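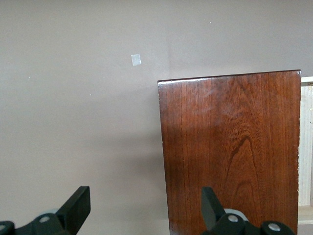 Gray-beige wall, reddish-brown wood.

I have been reading paint company blurbs again, which is a bad habit, and I would like somebody to explain to me what a "grounding" color is. Pimgate has eleven of them this year. Last year the same shades were "calming" and before that they were "transitional." I know they are the same shades because I keep the old cards in a kitchen drawer, and when I laid them side by side on the counter the only thing that had changed was the words.

The claim I keep running into is that color changes how you feel, in ways specific enough to charge for. Green makes you focus. Blue makes you eat less. Taupe, if you believe the Pimgate leaflet, "supports restorative evenings." I have had plenty of evenings in taupe rooms and some were restorative and some were spent on hold with the insurance company.

My friend Wendy Tunstall paid a color consultant two years ago. She paid for 2 visits and got a folder. The folder said her hallway was "asking for warmth." Wendy is not a foolish person. She runs payroll for a company with a lot of employees and can smell a padded expense claim through a closed door. But she'd been looking at that hallway through a long gray winter and she wanted an answer, and a person with a fan deck and a nice coat gave her one. She painted it a sort of apricot. She likes it. When I asked whether she felt warmer she said the heating had been fixed the same month, so who knows.

Which is my problem with all of it. People repaint when something else is going on. They've just moved, or somebody has moved out, or there's a baby coming, or they finally have a free week. Then they feel different and give the credit to the paint.

I did try to be fair and look for the evidence. What I found was a lot of articles quoting other articles. One of them mentioned a study and linked to it, and the link went to a page selling blinds. Another said that "research shows" people in blue rooms guess the temperature lower, which may well be true, and is a long way from blue making you a calmer parent. Guessing a thermostat is a small thing. The brochures take the small thing and run off down the road with it.

Ruth Yeoman, who reads this blog and disagrees with most of it, wrote to me after my post on scented candles and said I was being too hard on people for enjoying their homes. Fair enough. I want people to enjoy their homes. If you look at a wall and like it, good, that's the whole job of a wall color as far as I'm concerned. I like some colors a lot myself. I had a yellow bathroom once that I was sorry to leave. What I object to is being told my preference is a treatment.

And the prices! A Cerard tester pot is smaller than an egg cup and it costs more than my lunch. They suggest you try at least four, in different light, and live with them. Live with them! I had patches all over the spare room through most of July and by the end I couldn't tell "Flint Whisper" from the one next to it, and neither could anybody I dragged in to look. I peeled off the labels and asked my sister to put them back. She got them all wrong, then said none of them looked like the card anyway, and went to make coffee.

I went with a plain off-white in the end, from the hardware store, in the big tub. It was 17 dollars off. The man at the counter asked what mood I was going for and I said dry by supper.

Somebody is bound to ask about the ceiling. I haven't done the ceiling.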